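Drasbridge Community Help > Home & Workshop > Odd Jobs

Can I buy a robot that will tidy a table yet?

asked 2020-04-24 by huditz_frames
Tags: automation, chores, small-business, wishful-thinking

I run a small framing shop in Rurkby, and at the end of every day the front counter looks like somebody emptied a glovebox over it. Pens, tissues, glasses cases, customers' sunglasses, cups with things in them that are not drinks. It takes me 12 minutes to clear. I have timed it, which tells you how I feel about it.

We already have a Noonan floor sweeper, and it does an acceptable job apart from its feud with the doormat. So my question is whether there is anything I can buy that does the same for the top of a table. Put pens in the cup, put glasses in the case, throw out the used tissues, leave the rest. I am not asking for it to be quick. It can have all night.

Budget is flexible but not silly. My nephew says "they've got robots doing that now" and then can't say who they are.

Comments
pellmell: Define silly.
huditz_frames: Less than a car.
pellmell: Then I have news.

2 answers, sorted by votes

Agnes Åberg (14 votes, accepted)

No. You can buy the arms, you can buy the grippers, and you can buy a computer to plug them into. What you can't buy is the part that looks at your counter and knows what you'd like done about it.

I spent years setting up pick-and-place machines on a packing line, so let me explain why those work and your counter won't. On the line, the same box came down the same belt the same way up. The machine picked it up and would have picked up thin air with equal confidence if the belt had stopped. 1,000 boxes an hour and not one thought among them. It was a wonderful machine, and if you turned a box sideways it had to go and lie down.

Now your chores, easiest first.

Pens into a cup. Sounds trivial. The pen is lying flat, so it has to be pinched from the sides, lifted, turned upright and let go over an opening not much wider than the gripper. Come in a little low and you knock the cup over, and now you have two chores. If there's already a pen in there, the new one may decide to lean on it and stick out like a flag.

Glasses into a case. Two hands minimum. One to keep the case where it is, one to bring the glasses. Glossy lenses are a nuisance for cameras as well, because what the camera sees is partly the glasses and partly whatever is reflected in them. Then the lid has to close, and you will want it to close without a crunch.

Used tissues. A tissue has no shape. Every one is a new object the world has never seen before. Worse, the machine has to know that the crumpled one is rubbish and the one poking out of the packet is stock. You know this because you were raised by people. A soft packet also squashes when gripped, so pick it up with any enthusiasm and you've dispensed half of it.

"Leave the rest." This is the hard one and you put it last! Half of tidying is knowing what isn't mess.

Where things really stand: an arm can be steered through these jobs by a person, and can be taught to copy some of them on a table it knows, with objects it knows. 200 good repeats of one motion gets you something that looks clever until you swap the cup. Moving it to a different table in a different town is where it tends to remember it's a robot.

If you want to see what the job looks like from the machine's end, it looks like this, and the last two have the most of the table in them. Pick any object and try planning the move with two blunt fingers and no sense of embarrassment. 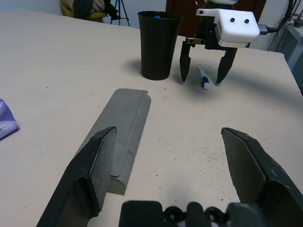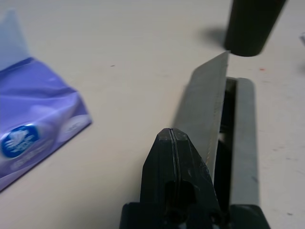
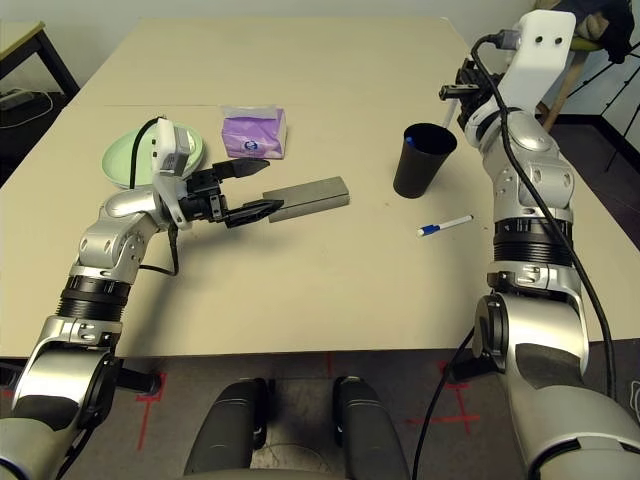
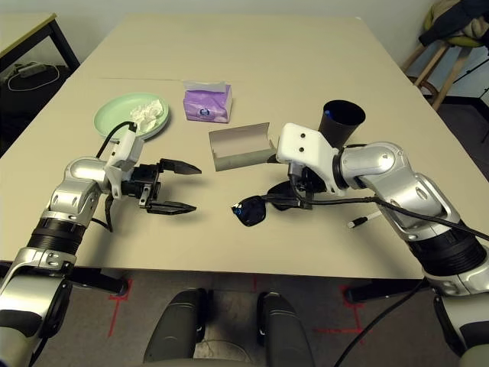

Second answer

toolcrib_ned (3 votes)

Get a tray. Seriously. Sweep everything into the tray with your forearm, put the tray under the counter, sort it in December. I've done it this way at the garage since we opened and the only casualty was a sandwich.

If you must automate something, automate the lights. Mine go off by themselves and then I can't see the mess.

Comments
huditz_frames: Accepted Agnes's answer but I have bought the tray.
Agnes Åberg: The tray is a better buy.
pellmell: What about a drawer
toolcrib_ned: A drawer is just a tray with opinions. Mine sticks.
huditz_frames: Follow-up, does anyone know how to stop a Noonan from eating a doormat? The edge keeps going under the front brush. Manual says "remove obstacle."

Related
Robot sweeper keeps climbing onto the rug and stopping
Is a second-hand packing arm worth it for a candle business?
Dry-erase marker on a cream laminate counter, help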